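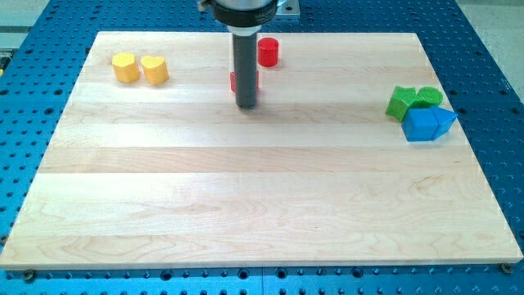
A student on last year's course wrote on the feedback sheet that she had oiled a new board once, put it through the dishwasher, and could not see why it had bent. Several others asked much the same thing, so this session now starts with water and leaves finishes until later.

Redport Adult Learning
Wood in the Home, session 2: movement and moisture
Handout revised October 15, 2023

Wood takes in water from damp air and gives it back to dry air. As it does so it swells and shrinks. Along the grain the change is small enough to ignore for household work. Across the grain it is not, and a wide piece can gain or lose a few millimetres between summer and winter.

Key terms

Moisture content: the weight of water in the wood, given as a percentage of the weight of the wood when fully dry.
Cupping: a curve across the width. Usually one face has taken up more water than the other.
Checking: small splits, most often at the ends, where water leaves fastest.

Working out moisture content

Take the starting weight, subtract the dry weight, divide by the dry weight and multiply by 100. A sample that weighs 2,470 g at first and 2,200 g when dry held 270 g of water. 270 divided by 2,200 gives 12.3 per cent.

Glued-up boards

Narrow strips glued side by side tend to stay flatter than one wide plank – the pull of each strip is partly cancelled by its neighbours. They still move across the width, so do not screw them down tightly at both edges.

Care

Wash both faces, even if only one was used. Dry with a cloth and stand on edge. Do not soak. Use a food-safe mineral oil, thinly, and wipe off what has not gone in after a few hours. Cooking oils can turn sticky and smell.

For next time

Read chapter 7 of the course book. Weigh a small offcut each evening for a week, keep it in the same room, and bring your figures. The November session covers joints.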